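Thread: Two-gripper handheld demos for cloth folding, does the second view help?

skilau_dan
I've been reading up on handheld gripper data for garment folding and I'm stuck on one thing. If you record with a gripper in each hand, do you train on both wrist views together, or on one and let the other arm follow? My lab has budget for one decent GPU box, so doubling the image input hurts. Anybody here tried both on knits?

kerr_p
One view is fine for towels. I wouldn't bother with two until you have a task that fails without it. People throw cameras at everything these days.

runwood_ina
We ran pretty much this comparison in September, so let me dump what I've got (sorry, long post!).

Same 200 demos on a knit garment, two policies. One got both wrist views, the other only got the left one plus the gripper positions for each side. Everything else stayed the same, down to the learning rate.
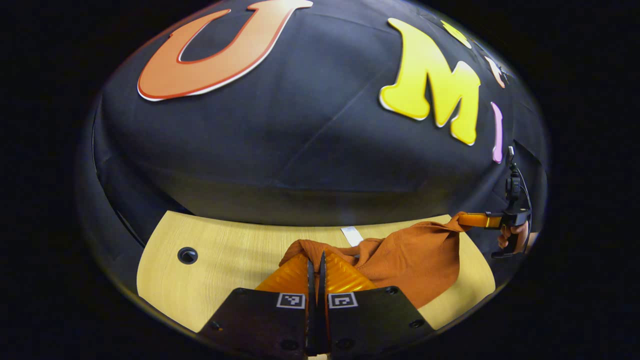
Inmaculada Llorente
Research engineer, Runwood cloth handling project

The part I care about is a moment like the one in the photo, where the near gripper has a pinch of the knit and the far one is holding a corner up. With both views the policy waited for the corner to be up before it moved the near side. With one view it often went early and dragged the whole thing sideways across the table. Ribbed fabric stretches, so the positions alone tell you very little about how much slack you've got left.

On flat towels I saw no difference between the two, so kerr_p is right about that much.

kerr_p
Okay, but did you try one view with a longer history? Going early sounds like a memory problem to me. Give it 4 past images in place of the current one and I bet half of that goes away.

runwood_ina
We tried 2. It helped a little, and inference got slow enough that I gave up on it. Didn't try 4. Fair point though, I can't rule it out.

tannous_a
Ayman from Berkico, hi! I disagree with kerr_p here. When the cloth bunches up in front of the left camera, a longer history just gives you more pictures of bunched cloth. We dropped the second view down to a tiny resolution and kept most of the benefit, so skilau_dan, maybe start there with your one box?

kerr_p
Most of the benefit on what, though? Shirts?

tannous_a
Sweaters and scarves. No shirts yet.

skilau_dan
Super helpful, thanks all. I'll go with the small second view first and then try kerr_p's history idea on the same demos. Will post numbers when I have them.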